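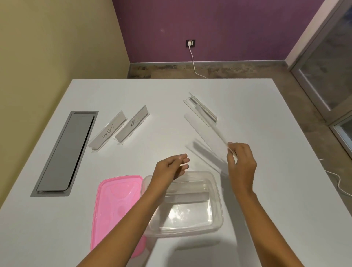
Filed under: Shop Notes, Automation

4 min read

I was told the new cell would need no looking after. I wrote that down in December, with the date next to it, and I have been adding to the same page ever since.

The machine is a small pick-and-place arm from Skeltik, bolted to a stand, with a Jaidee vision unit over it. Its job is to take parts out of a tray and stand them in a fixture. The sales sheet has a lot to say about learning from human hands. You record a person doing the job from above, feed the clips in, and the arm is supposed to get the idea. Maybe. I have now spent more hours on the recording side than I ever spent teaching points on our old Grelteck.

The clips we use are tabletop work. Clear acrylic name-plate holders, a clear food container, a card with ELEPHANT printed on it by hand in marker and another reading TIGER. I picked clear plastic on purpose. Our real parts are clear too, and every demo I have been shown used bright wooden blocks. On a white table a clear strip is mostly an edge and a faint shadow, and I wanted to know what the vision unit made of that before I let it near a tray of product.

What it made of it was a mess. Out of 40 test picks on the first day it managed 13. Support said to record more. We recorded more. Support then said to update, so we updated, and the camera offset went back to the factory number without a word on the screen. That cost me an afternoon.

For anyone else stuck with one of these, my setup routine now goes like this. Wipe the lens and the suction cup. Home the arm twice – the first one lies if the stand has been bumped. Check the offset against the number you wrote on paper, whatever the screen tells you. Run a dry cycle with an empty tray. Then put in one clear part, lying on its side, and watch where the cup comes down. If it lands on the shadow, turn the overhead light down and start over.

On Friday, March 18, 2022 I got 37 out of 40 with that routine. Better, sure. I still don't know how much of it came from the clips and how much came from a dimmer switch.

The vacuum filter is the next thing. The manual gives no interval for it, and mine was gray when I pulled it. Fault code 1844 stopped after I swapped it, so I've ordered a few spares and taped the part number inside the cabinet door.

Contact | Copyright 2022 | Back to top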